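Stirnero walking group gets a new name and a bigger job
August 10, 2021

I've been a member of the Stirnero Footpath Group for longer than I'd like to admit, so forgive me if I sound a bit giddy. As of this week we're called Clerkomano, and we've stopped being only a walking club. The vote was at the summer meeting and it went through easily, with 3 against (one of them told me afterwards it was purely the name he minded).

Until now we've mostly cleared brambles, nagged the council over broken stiles and gone for a long lunch. We'll still do all that! But the new rules let us speak up for people walking in town as well, to school or the shops or the bus.
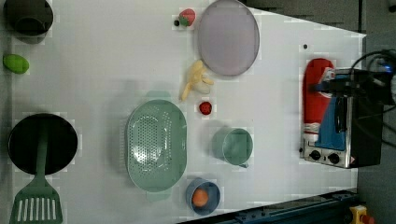

The first thing on the list is the crossing at Nustier Road, which anyone with a pushchair will know. You get to the island in the middle, the lights change, and there you stand with lorries going past on both sides. Nesrin Değirmenci, our new chair, has been writing letters about it since January and she wants a longer green light and a dropped kerb on the park side.

"I'd like my mum to be able to get across in one go," she told me, and I can't argue with that.

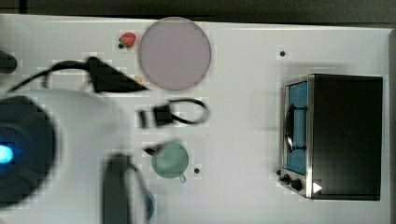

We're also taking over the walking bus to Gündoğdu Primary, which used to be run by two very tired parents. It'll have two routes from September, with room for up to 30 children, and we need more grown-ups in yellow jackets. Mornings only, and you don't have to do every day. I've put my name down and I am not a morning person.

Membership stays at £2 a year, and if you've already paid as a Stirnero member you needn't do a thing. Your old card still counts. The footpath maps are being reprinted with the new name on, 200 of them to start with, and they'll be in the library when they're ready. The old ones are fine to use until then, apart from the bit by the weir where the path has moved.
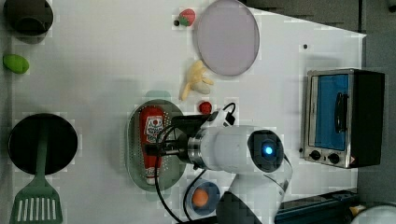 How to join in

Pick up a form at the library desk, or come along on any of our walks and ask for Nesrin. Dogs are welcome on everything except the walking bus.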